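Lounge 2, Vasconcelos Building: Sofa Area Not Reset Between Bookings

June
By Cremilda Bezerra, Facilities Support

Ticket 2602
Category: Housekeeping, shared rooms
Priority: Normal
Status: Open, pending owner of clothing
Requested by: Simone Macedo, Cinent (second floor tenant)
Assigned to: Shanthi Selvanayagam, Day Services

Summary of request

The requester reports that Lounge 2 was not in an acceptable condition at the start of a 2:00 p.m. booking. Clothing had been left on the sofa and there was litter on the carpet. The requester asks that the room be cleared, that the clothing be held for collection, and that the building confirm which party is responsible for resetting the lounge between bookings. The afternoon booking was moved to Lounge 4 at no charge.

Background

Lounge 2 is cleaned once each morning before 8:00 a.m. Under the shared room terms, each tenant is expected to remove personal items and trash at the end of a booking. A similar request (1029) was closed in the spring after a reminder was sent to all tenants. That request concerned food containers only.

Log

2:10 p.m. Ticket received by phone and entered by C. Bezerra. Requester advised that Lounge 4 was available until 5:00 p.m. and accepted the change.

2:25 p.m. S. Selvanayagam acknowledged the assignment. Room placed on hold in the booking system so that it could not be reserved during the work.

2:40 p.m. Booking record reviewed. The morning reservation was held by Kastska for a staff event. The record shows no checkout note. Lucimara Honorato, the contact on the reservation, was sent a message asking whether any member of her group had left clothing behind.

3:05 p.m. L. Honorato replied that she would ask her colleagues. She did not recognize the description of the jacket, which had been given to her as off-white with black trim. She asked that nothing be sent to the laundry or discarded until she had an answer. Agreed.

3:20 p.m. Zuleica Conceição, Tenant Relations, asked that no item be moved except in line with the lost property procedure. Work order amended accordingly.

3:30 p.m. Question raised by Day Services as to whether the sofa should be treated with Flonotano fabric cleaner during the same visit. Decision: not at this time. The upholstery is to be checked after the clothing has been removed, and a separate ticket opened if cleaning is needed. The cleaning contractor charges a minimum call-out, and the spring invoice for one sofa was 133 dollars.

3:45 p.m. Responsibility for reset confirmed by Z. Conceição. The duty rests with the tenant holding the earlier booking. Day Services will complete the work on this occasion, and no fee will be applied to either party.

Work instructions

Please complete the steps in order and initial the work order at the desk when finished.

1. Compare the sofa area with the condition on record before moving anything. The jacket is over the backrest, the white and cream clothing is heaped on the seat, and a red and white paper cup or bowl is on its side on the carpet in front.

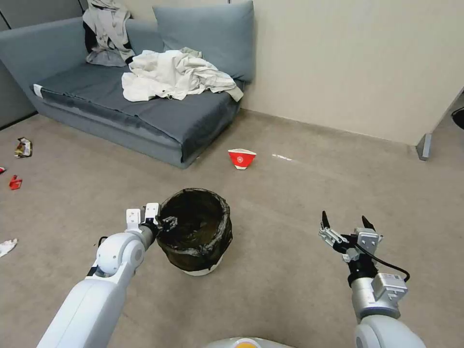

2. Remove the clothing from the sofa. Check pockets for keys, cards or telephones and enter any such item separately on the lost property form. Fold the clothing, place it in a clear bag and mark the bag with the ticket number.

3. Take the bag to the lost property cabinet at the main desk. Items are held for 30 days from the date on the form.

4. Pick up all litter from the carpet by hand before vacuuming. Report any stain to the desk, with its position in the room.

5. Check the seat cushion and back cushion for marks and return them to their usual position.

6. Release the hold on Lounge 2 in the booking system and notify the desk at extension 900.

Pending

Reply from L. Honorato regarding ownership of the clothing. The ticket will remain open until the items are claimed or the holding period ends. Z. Conceição will send the checkout terms to Kastska and Cinent under separate cover.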